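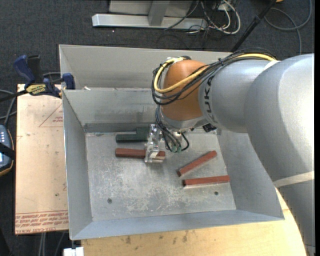 Issue 30, page 6

In praise of the scratched bin

Līga Strazds

When I began in the workshop at Dridell, I was given a metal bin for my workpieces and I was a little offended. The floor of it was full of scratches. I thought that a new person should receive a new bin, as in the office a new person receives a clean desk. I asked Florian Millet, who had the bench beside mine, where the good ones were kept. He said that I was holding it.

I have changed my opinion since then, and I would like to defend the old bin against the people who want to replace it.

Look at a floor of sheet metal after long service. The pale marks gather in the centre and towards the front, where hands and parts arrive most often. I find this a kind of honesty. Three reddish-brown bars and one dark green block can lie there at any angle they like, and you see each of them at once against the grey. You do not need to dig. On a patterned plastic tray, or in those deep boxes with a lid, a small part can hide until the end of the shift.

I like also that the walls lean outwards. With straight walls you scrape your knuckles, and you learn to pick up things with two fingers, badly. With sloping walls the hand goes in naturally.

In April our supplier, Pallico, offered us trays with foam inside, cut to the shape of every part. Margaux Perrin brought one to my bench and it was beautiful, I admit it. Every piece had its own bed. But our parts change. A block with a step in its outline today may be a block with two steps after summer, and then the foam is rubbish and we must order again. The bin does not care what shape you put in it.

There is one argument on the other side that I respect. Fiorella Rinaldi says that loose parts knock against each other, and for polished surfaces she is right. For these I would use the foam without discussion. For raw bars which will be machined on all sides later, I cannot see the harm of a small mark.

What I do ask is that we look after the bins better. A scrap of something is left near the rim and it stays there for weeks – everyone believes it belongs to the neighbour's bin. The smudges on the back wall could be wiped in four minutes with a cloth. We speak a lot about buying and very little about wiping, and I include myself.

My first bin is still at my bench. I have refused two times to exchange it.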